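May
By Waltach Press Office
7 shares | 2 comments

Waltach Extends Listent Finish Line to Food Service Tabletops

Waltach has added a tabletop grade to its Listent line of clear surface coatings. The new grade, Listent 2115, is intended for dining tables, serving counters and sideboards in canteens, cafeterias and shared kitchens. It is a two-part, water-based coating supplied in matched containers and applied by roller or spray.

Listent 2115 is formulated for surfaces that are wiped down many times a day. In abrasion testing at the company's Haker plant, coated panels completed 3000 cycles before the topcoat required renewal. Test panels were also exposed to coffee, mustard, cooking oil and diluted household cleaner, then rinsed with plain water and rated for color change.
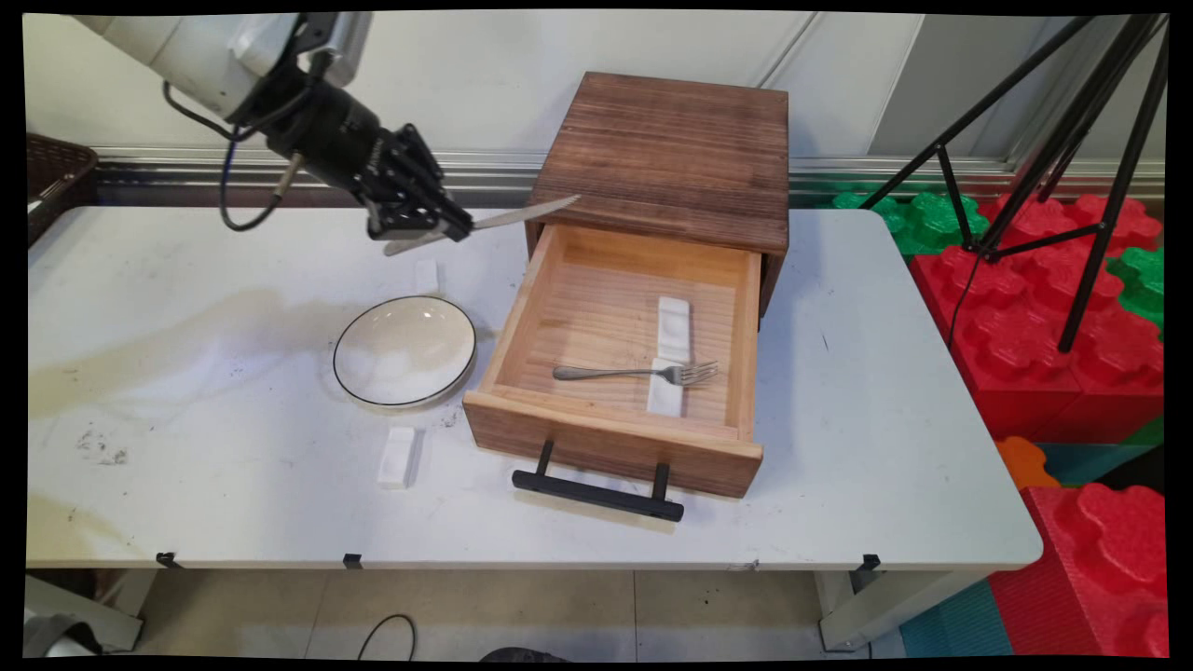
The coating may be applied over bare wood, primed board or an existing painted finish that has been sanded and degreased. Two coats are recommended. Light use is possible the next morning, and full hardness is reached after seven days at normal room temperature. Hot pans should not be set directly on the surface at any stage.

Listent 2115 is available in matte and satin. Distribution to trade customers will be handled by Pavlović, which already stocks the Listent floor and cabinet grades. Data sheets, sample panels and application guides can be requested from the Waltach trade desk.

Shipments begin in May.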